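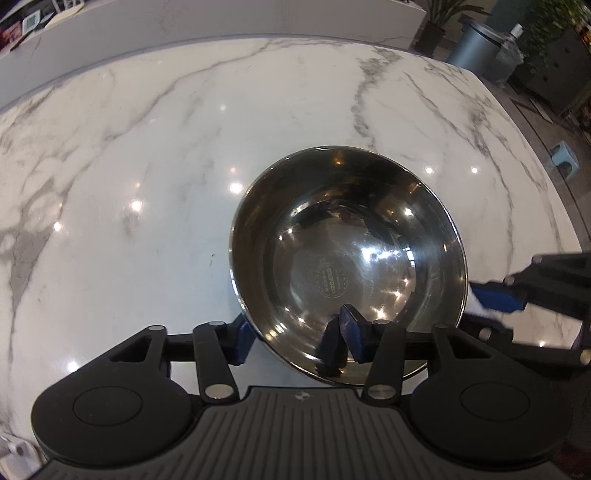
I finally got the new mask filter running properly last night, and I'm so pleased with it that I'm writing this up before I've even tidied the code!

Some background if you missed the March post. Our tracker, Gredon, works out where the tool is by following little feature points from one video frame to the next. It's lovely on wood and cardboard. Polished steel is another matter. A shiny bowl is full of points that look perfect – sharp, bright, easy to follow – and they all slide about as the camera moves, so the pose estimate slides off with them. Glossy tabletops do the same thing with ceiling lights.

My first go was to throw away anything above a brightness limit. Hopeless, as it threw away half the rim too, and the rim is the bit I want. Then Sachiko Tamura suggested checking each point against the motion we'd expect if it were stuck to a real surface, and only dropping the ones that disagree for several frames in a row. (Dark reflections get caught as well, including the gripper's own finger mirrored in the bowl wall, which used to drive me mad.)

On my test clip the old version kept 456 points and the new one keeps 327. Fewer points, much calmer path. I've set the window to 200 milliseconds for now, but Bendik Lie thinks that's too long for quick wrist turns and he may well be right.

Next I want to fit an ellipse to the rim and feed that in as well. It still gets muddled when a finger covers part of the edge, so that's my job for this evening.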